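Speaker notes: "What we saw at the open day"
Lunch talk, upstairs room, Tuesday 12:15. I have 20 minutes and then questions.

Slide 1. Title
Good afternoon, and thank you for giving me your lunch break. I am speaking today about the visit to the Ivetti open day in Bastville in May. I went together with Aslı Bozkurt from planning. Aslı is sitting in the second row and will correct me where I remember wrongly.
(Wait for people at the door to sit.)

Slide 2. Why we went
We at Saraç still sort returned parts by hand. Last month the returns desk handled 1,908 pieces. Everyone here knows the people who do it, and everyone knows how their shoulders feel on Friday. Bülent Karakaya asked me to look at picking from bins by robot, and to come back with an opinion and without a price list. So please do not ask me for the price. I have a number from them but it was said over coffee, and I do not trust it yet.

Slide 3. The day itself
The morning was talks. I will skip most of them. The opening one was long and mainly about the history of the company. The second was given by Kazimír Halás, an engineer in their application group, and this was the one worth the drive. He explained grasping in very simple words. His main point I wrote down as he said it: "The arm is patient. The part is the problem."
(Say this slowly. Pause.)
He means that an arm can go to the same place all day, but the part lies differently each time. It leans on the wall, or it touches its neighbor, and then the fingers have no space to go in.

Slide 4. How the demonstration was organized
After lunch we were divided in groups. Our group had 70 minutes in the workshop. I expected a glass cage and a very clean machine, as at a trade fair. It was an ordinary working table and the people were in normal clothes. I liked this very much. When you see the tape and the cables, you can ask better questions.
Visitors were asked to stay behind a line on the floor when the arm was moving. Ferhat Ertürk from Clelport was in our group, and he was asked two times. (Small smile here. He gave me permission to tell this.)

Slide 5. Blocks
They used plain blocks for the task. Some visitors were disappointed and wanted to see real products. Halás answered that a block is honest: it has flat sides and it has corners, and if your gripper cannot manage a block in a corner, it will not manage your valve housing.
I agree with him, but I want to add one remark. Our returned parts are oily, and many are in torn bags. No block will teach us about torn bags.

Slide 6. Photo
(Leave this on the screen for a full minute. Do not talk over it at first.)
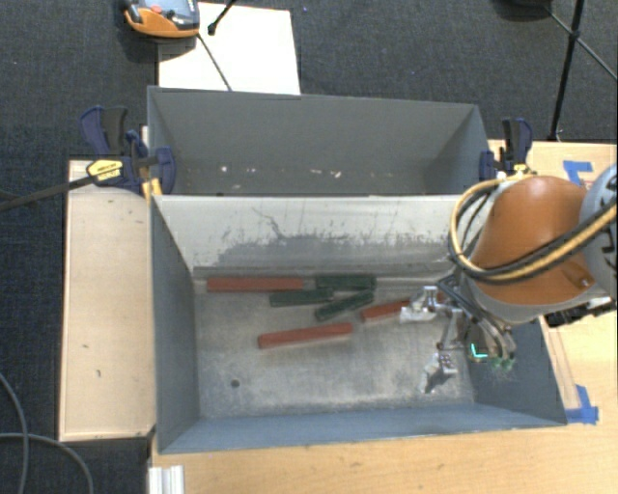
Photo and notes: Elif Naz Keskin, Process Improvement, Saraç

Please look at the blocks near the back wall of the front bin. A red one and a green one both lie along the wall, and the other two green ones are close by. For me this is the same situation as our trays at the end of a shift, when everything has moved to one side. Compare it with the red block nearer the middle, which has free floor around it. If you were the robot, you would take that one first and leave the difficult ones for later. We do the same by hand without thinking.
Look also at the metal. The floor of the bin is scratched, and the back wall has a worn area. I asked Halás if shine and scratches disturb a vision system. He said that they can, and that he prefers to test with worn bins for this reason. Our own bins are worse.
The two bins are held with clamps. This is a simple detail, but our trays move when somebody leans on the bench, and I want us to fix them whatever we decide about a robot.

Slide 7. What I would like us to do
Three things, in this order.
First, clamp the trays. We can do it this week with what is in the store.
Second, collect one box of our worst parts, bags included, and send it to Ivetti. Halás offered to try them. Aslı has the contact.
Third, go and see the line at Clelport. Ferhat says they had a difficult first winter with theirs, and I would prefer to hear about the winter before we hear about the price.

Slide 8. Questions
If somebody asks about jobs: Bülent will answer this, he has agreed. Do not answer it alone.
If somebody asks about speed: I did not measure it and I should say so.
If there is no question, ask Aslı to tell about the gripper fingers, she spoke longer with the technicians than I did.
Leave the room before 1:00, the sales group has it after us. Take the adapter back to reception.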